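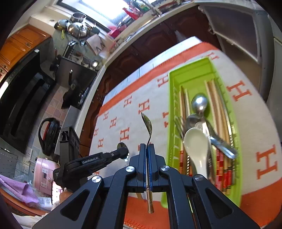 Suryani Lumbantobing
Second-year student, Product and Household Design
Project report, 2022-11-18

Sorting the cutlery at a shared table

My project is about a small problem that I know from my own student kitchen. Many people eat there, everybody uses the same cutlery, and after the meal it all goes into one container. I wanted to learn which container makes it easy to take out one spoon or one pair of chopsticks without touching all the others.

I compared two ways of keeping the cutlery. The first is an upright cup. The second is a long basket that lies flat on the table, like the lime-green plastic one with slotted sides. In my notes I call the cup Palla and the basket Sowa, so that I do not mix them up.

The work took 80 meals in November. The cutlery was taken out and put back 1318 times in total, and I wrote each time in a table. My supervisor, Jadwiga Krawczyk, advised me to write also when a person took a wrong piece and had to return it. With the cup this happened 128 times. With the basket it was much less, but I had fewer meals with it, so the comparison is not completely fair.

The chopsticks gave me the most interesting result. In the basket they lie along both sides, and the banded handle ends in red and gold are easy to find with the eyes. The metal spoons are more difficult. A spoon with a decorated handle looks nice, but when several are lying together the bowls slide over each other and people pull two at once.

I used the white and orange tablecloth with the letter H for all the meals. At first I thought the pattern would disturb people when they look for a small thing, but only one person mentioned it to me.

For the next part I want to try a divider inside the basket, with the spoons on one side and the chopsticks on the other. I also need to measure how long the cleaning takes, as the slots collect crumbs and I had to use a small brush for them.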